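Tretora Countertop Bottle Filler, Model 18

The Tretora Model 18 is a plumbed drinking water dispenser for offices, schools, clinics and other shared buildings. It connects to an existing cold water line, filters the water through a single replaceable cartridge and delivers it at a fixed height above a removable drip tray. The unit is manufactured by Gelta and supplied with all fittings needed for a standard under-counter connection.

## Intended use

The Model 18 is designed for indoor use on a level counter at least 18 inches deep. It is suitable for break rooms, reception areas, staff kitchens and waiting rooms. It is not approved for outdoor installation or for connection to a hot water line. The filter reduces chlorine taste, odor and fine sediment. It does not treat water of unknown quality, and the supply must already meet local drinking water rules.

Customers replacing the earlier Pruno dispenser should note that the mounting holes are in the same position on both units. The existing counter opening can be reused, although the supply hose must be replaced with the one provided.

## Operation

Water is dispensed by pressing and holding the front bar. Flow stops when the bar is released. A timed mode may be selected from the service panel for sites where visitors fill the same size of container throughout the day. In timed mode a single press delivers a measured amount, and a second press stops the flow early.

Three preset volumes are available: 250, 500 and 750 milliliters. The presets are adjustable in small steps by the service technician. The 500 milliliter preset is active when the unit leaves the factory.

The container should be placed on the tray before the bar is pressed. Narrow-necked containers must be centered under the outlet, and the tray carries a raised ring for this purpose. Carbonated drinks, juice and milk products should not be poured into the drip tray, as residue will block the drain screen.

## Specifications

| Item | Value |
|---|---|
| Connection | 3/8 inch cold water line |
| Cartridge | Tang C2, single stage |
| Cartridge capacity | 4,000 liters |
| Required counter depth | 18 inches |
| Preset volumes | 250, 500, 750 milliliters |
| Finish | Brushed steel or white enamel |
| Part number, brushed steel | 2,585 |
| Part number, white enamel | 1,582 |

Part numbers are entered on the order form without the comma.

## Filter replacement

The Tang C2 cartridge is located behind the left side panel. An amber light on the service panel indicates that the cartridge is close to the end of its rated capacity, and a red light indicates that it must be replaced. Dispensing continues under the amber light and is suspended under the red light until a new cartridge is fitted and the counter is reset.

Replacement does not require tools. The supply valve should be closed, the front bar pressed to release pressure, and the old cartridge turned to the left and withdrawn. After the new cartridge is seated, several liters of water should be run through the unit and discarded – cloudiness at this stage is caused by trapped air and clears with use.

## Container guidance

The outlet height accepts most personal bottles, including those with threaded necks. Disposable bottles may be filled, but Gelta recommends reusable containers with a wide mouth, which are easier to wash and dry. Any container should be clean and free of its cap before it is placed on the tray. Glass may be used with care on the standard tray; a rubber tray insert is offered as an accessory.

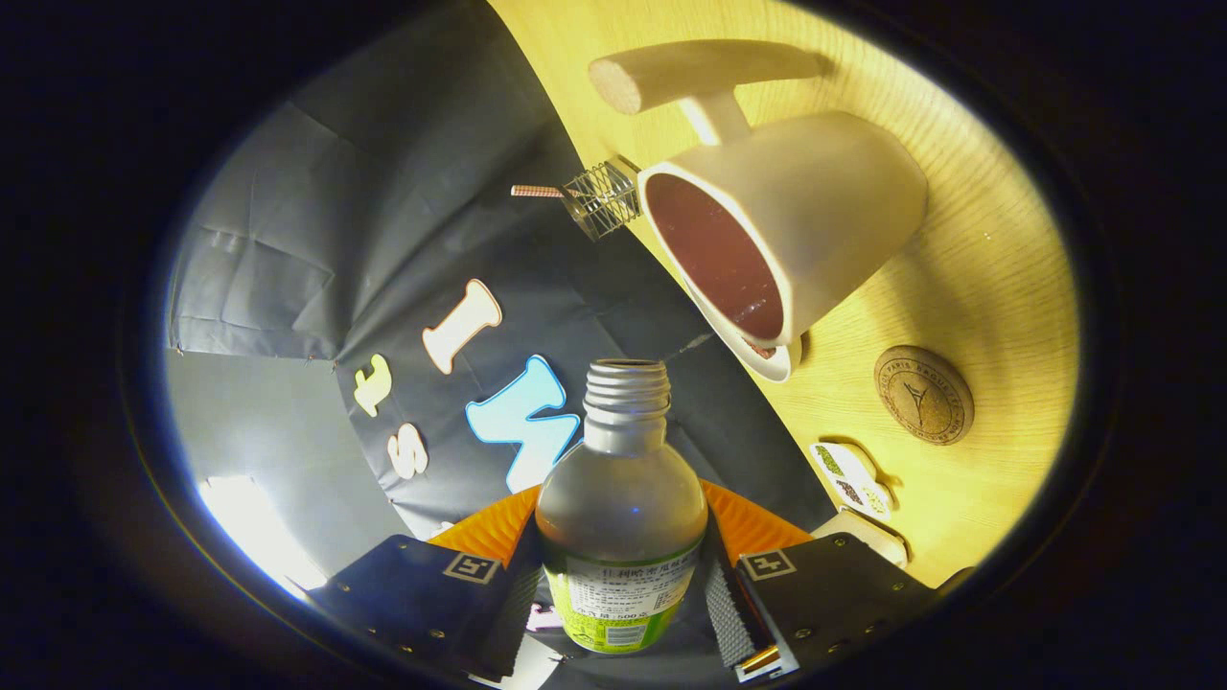
*Clear plastic bottle with threaded neck, label marked "500".*

## Cleaning

The exterior may be wiped daily with a damp cloth and mild dish soap. Abrasive pads and bleach will damage the enamel finish. The drip tray should be lifted out and rinsed at the end of each working day, and the drain screen brushed once a week.

## Ordering and warranty

Units are shipped fully assembled with one cartridge, a supply hose, a shutoff valve and a printed installation guide. The warranty covers defects in parts and workmanship for two years from delivery. It does not cover cartridges, damage from freezing – including freezing in storage – or faults caused by a supply pressure outside the range given in the guide.

Orders placed for June delivery must state the chosen finish. Prices and accessories are listed in the current Tretora catalog.

Page last revised Thursday, April 29, 2021.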